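Slip casting

Slip casting is a method of forming ceramic ware from slip, a liquid mixture of clay and water, in a porous plaster mold. It is used for shapes that cannot easily be thrown or pressed, including washbasins, teapots and figurines.

Process
The slip is poured into a dry mold and topped up as the level drops. Plaster draws water out of the mixture, and a layer of firm clay builds up against the mold wall. When the wall is thick enough, the remaining slip is drained. The piece shrinks slightly as it stiffens and is then released, trimmed and dried before firing.

Small amounts of a deflocculant, usually sodium silicate, keep the clay particles apart so that the slip pours with less water. Too much makes the slip gel on standing.

Molds
Casting plaster loses strength if dried at high heat. Worn molds give soft edges and uneven wall thickness. The Voststead works, managed by Cormac Phelan, kept 464 molds in use at its peak, 410 of them for sanitary ware.

Defects
Common faults include pinholes, seam lines and casting spots. Wreathing, a series of fine ridges on the drained surface, is linked to an uneven filling rate.

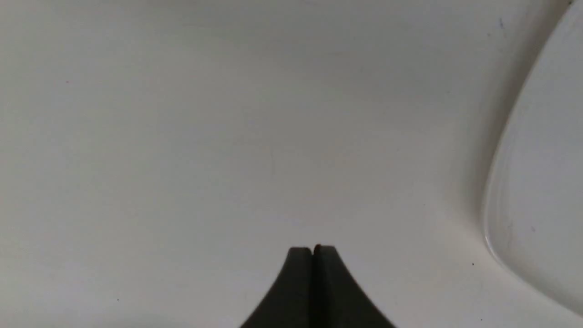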